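Spent most of Wednesday swapping fingers on a two-arm setup, so now you all have to hear about it. The question was whether the Kiton two-finger gripper is worth the extra money over the Zunavum one. Short version: I'm not sold. Long version follows.

14 comments 9 shares

First the brochure. Kiton says "household ready." I've read that on four different boxes now and I still don't know whose household. Mine has a drawer that only opens if you lift it. Show me the gripper that's ready for that.

2 comments 1 share

The test list is boring on purpose. Mug off a peg, mug back on a peg. Plate out of the rack. Something in and out of the toaster oven. Forty tries each, same arms, same controller, and I don't get to move anything to help. Roland Hulme wanted to skip the plates and I said the plates are the whole point.

6 comments 3 shares
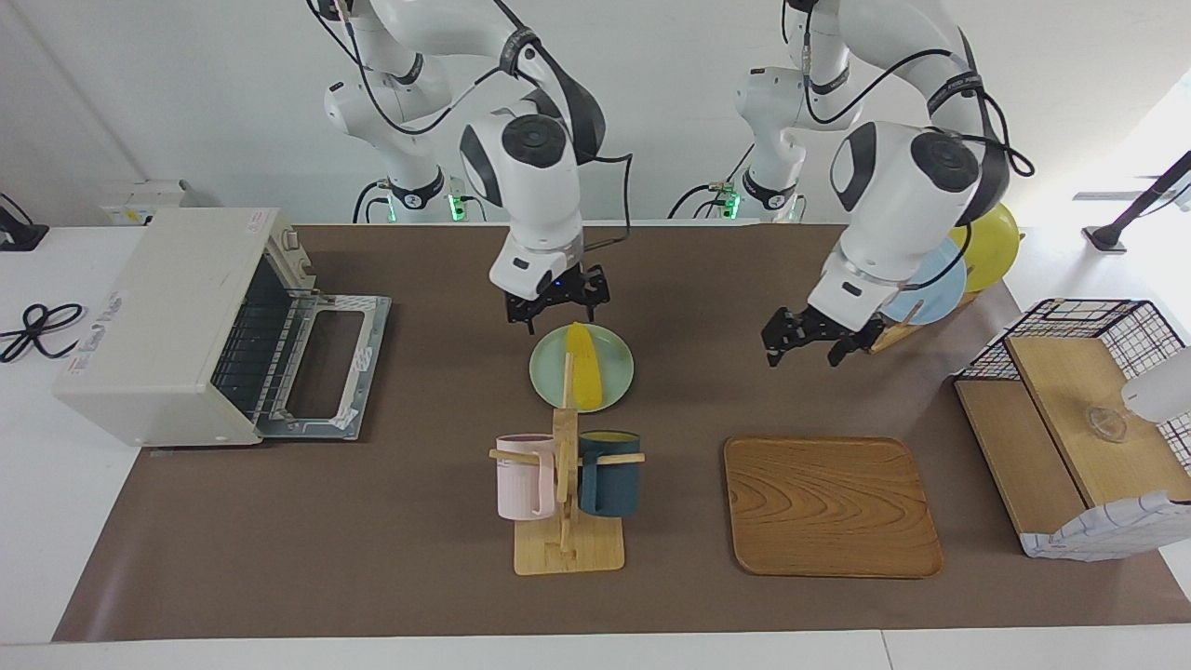 Plates are where the sales videos go quiet. A thin rim standing up is fine, pretty much anything will pinch it. Lay the same plate flat on a mat and you need fingertips that can get under the edge without shoving the plate halfway to the wall. Kiton shoved it. Zunavum shoved it too, a bit more politely.

11 comments 5 shares

Mugs: both grippers did all right on the handle and both got worse when they had to take the mug by the body. The Kiton closes harder by default, and you can hear it. I turned the force down and it started slipping, so I turned it back up and just winced every time.

3 comments 0 shares

Someone will ask about the numbers. I'm not posting a percentage off 40 tries of one task on one mat, under one set of lights. That's how we ended up with this industry's favourite bar charts.

22 comments 17 shares

What I will say is that swapping the controller changed more than swapping the fingers did. We ran the Yook controller in the morning and the older Zamham one after lunch. Same gripper, same mugs. With the Zamham the arm hesitates before it closes, just a hair, and the mug has time to settle. Brynhildur Vídalín has been telling me this since March and I'd like it noted that I was rude about it.

8 comments 4 shares

Before anyone from Yook turns up: yes, I know there's a setting for it. It's on the second page of a menu that resets when you power cycle. I found it. I set it. I power cycled. You can guess the rest.

19 comments 12 shares

Cost, then. The replacement fingertip pads are $310 a set for the Kiton and $100 for the Zunavum. The pads are a wear item! I don't care how nice the grey foam case is. Almost half of what I'd call the difference in grip went away once I cleaned the cheap ones with a damp cloth.

16 comments 10 shares

Things the Kiton does do better, so I'm not accused of having a grudge: the mounting is quicker, the screws aren't tiny, and it reports its finger position properly when it's holding something. The Zunavum likes to tell you it's closed when it plainly has a mug in it.

5 comments 2 shares

Roland reckons I'd come around if I tried the softer pads. Maybe. They're on back order, and I've heard "try the softer pads" about every gripper I've ever bolted on. I'll believe it when it lifts a flat plate by the rim forty times and I haven't touched the mat.

7 comments 1 share

Next up is the oven door. Opening it is easy enough, but closing it without slamming is another story, and so far I've got nothing worth showing - just a log file and a sore neck. If you've run either gripper on a drop-down door, tell me what fingertip you used and skip the part where it's "seamless."

13 comments 6 shares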